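Kraft paper as a permanent table covering: talk me out of it

tekier_annex
Posted Tuesday, 9:14 pm

Fourth year of buying wipe-clean tablecloths for the kids' craft table and fourth year of throwing them out by February. I want to switch to brown paper off a roll, one big sheet, replaced whenever it gets disgusting. My spouse says this is how people end up living in a butcher shop. Opinions wanted, preferably mine.

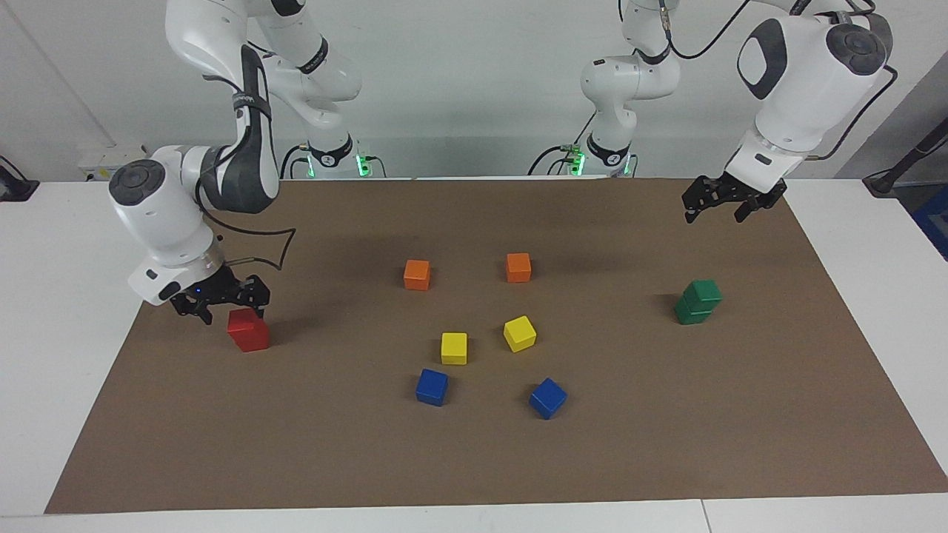
Nives Bellini
Paper is fine until the first kid paints. Then you have a wet sheet stuck to a white tabletop and a brown rectangle that stays with you longer than some marriages. Ask me what happened to my mother's table.

tekier_annex
What happened to your mother's table?

Nives Bellini
She had it refinished, it cost 356 dollars, and she brings it up at Easter.

gluestick_widow
I've done paper for six years and I'd go back to jail before I'd go back to vinyl. Vinyl holds crumbs in the creases, it smells like a pool toy, and the backing goes fuzzy and sheds. With paper you roll the whole afternoon up, glitter included, and put it in the trash. Matte brown also hides marker better than white does. For painting I slip a cheap shower liner underneath and we've never had a stain. Nives, I'm sorry about Easter.

drodlow_dan
Nobody has mentioned price so I will, since that's apparently my personality. The heavy roll at my warehouse place is 80 bucks. The vinyl cloth at the dollar store is, and stay with me here, less than that. You'd have to go through an awful lot of vinyl before the paper pays off.

gluestick_widow
Dan, how long is your roll?

drodlow_dan
597 feet.

gluestick_widow
So at five feet a sheet you'd get more than a hundred tables out of it. That's under a dollar a table. You have just made my argument and I'd like to thank you.

drodlow_dan
You're assuming people change it when they should. I have met people. They'll leave one sheet down until it has a zip code.

tekier_annex
I feel seen and I don't like it.

Manuela Santoro
I run the after-school room at Mumelham and we tried both. A few things I'd pass on:

Get the heavy weight. The thin stuff they sell for packing tears the first time somebody leans on an elbow, and then it's confetti.

Leave a few inches of table showing in front. If the paper hangs over the edge, little kids pull it. They can't help it. One of mine took a full cup of rinse water into her lap and was extremely proud.

Tape the underside of the corners with painter's tape. Regular tape on top gets picked off by four o'clock.

Blocks and beads are great on paper because they're quiet. Slime is terrible on anything and I won't discuss it.

Nives Bellini
Quiet is a fair point. Wooden blocks on my bare table sounded like a bowling alley moving out.

guerra_on_wheels
Counterpoint to everyone: cork. Buy a roll of cork underlayment, cut it to size, done for years. It's quiet and it looks like you have taste.

drodlow_dan
Cork with glue on it looks like you had taste once.

guerra_on_wheels
You can sand it.

drodlow_dan
You sand your tablecloth?

guerra_on_wheels
Twice a year, with 246 other things I do around this house that go unnoticed.

Manuela Santoro
We had cork for one semester. Preschoolers eat it. I'm not against cork, I'm only reporting.

gluestick_widow
One more vote for paper: they draw on it. Mine have a whole road system with a ferry. I've saved two sheets, folded up in the closet where the vinyl used to be. My husband calls it the archive and wants to know when the archive is going to the curb.

tekier_annex
OK, ordering the heavy roll, liner underneath for paint days, painter's tape under the corners. Spouse has agreed on the condition that I never say "butcher" when company's over.

Nives Bellini
Get two liners. The first one will have a hole in it. They always do.

drodlow_dan
Check back in February and tell us which sheet you're on. I'm guessing the first.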